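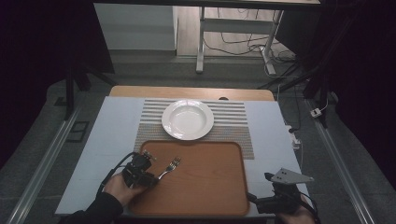

Place setting

A place setting is the arrangement of tableware laid for one diner. It consists of a plate or bowl, the flatware needed for the meal, and often a glass and a napkin. A placemat or tray may mark the limits of the setting and protect the table surface.

Layout

In the common American layout, forks lie to the left of the plate, and knives and spoons to the right, with the knife blade turned toward the plate. Pieces are placed in order of use, the outermost first. Handles are aligned at the bottom – in formal service, one inch from the table edge.

Trays

Tray service places the whole setting on a portable base.

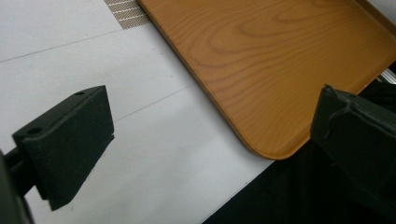
It is used in hospitals, schools and homes where meals are eaten away from the dining table. A raised rim limits sliding during carrying. The Muller tray, a pattern made at Skarnance, measures 45 by 45 centimeters with a rim height of 15 millimeters.

Study

Palesa Ndlovu compared 481 household settings in Mabaso and Grollell. Napkin position varied most between the two towns, while the fork was nearly always laid on the left.

See also: Flatware; Placemat; Table service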